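# Review: the Brekora two-arm cell on clamping jobs

Brekora sells its bench cell as a helper for small workshops: two arms, a teach pendant and a library of ready-made tasks. I wanted to know whether it could take over a dull chore from a worktop fitter, namely picking up a C-clamp and putting it where it's needed.

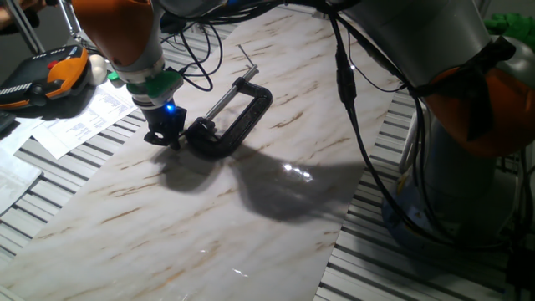 **Closach, August**

A C-clamp is a nasty thing to pick up. It's heavy on one side, the bar slides about, and on polished stone it likes to spin. The fingers have to come down next to the jaw and close squarely. Out of 40 tries, the arm got a firm hold on 30. A trainee would manage all of them and be bored by the third.

Setting up took 261 minutes with the pendant, most of it spent on gripping height. The Pulitz software is clear enough, though it buries the speed setting two menus down. Tightening the screw is still a job for a person – the library has no task for it.
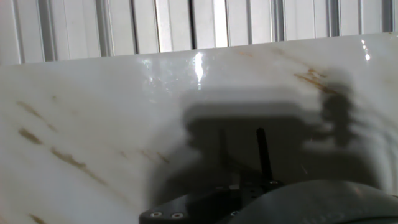 Finding things on stone is the other weak point. Gallagher, the dealer, suggested a matt cloth over the work, and that did help, but a fitter can't cover every worktop. A polished slab with brown veins, bright glare at the back and the gripper's own shadow across it is a lot to sort out. My misses were mostly on the shiny side.

The cell costs £3324 a month to hire. For repeat work on dull surfaces I'd consider it. For stone, and certainly for anything at home, I'd wait.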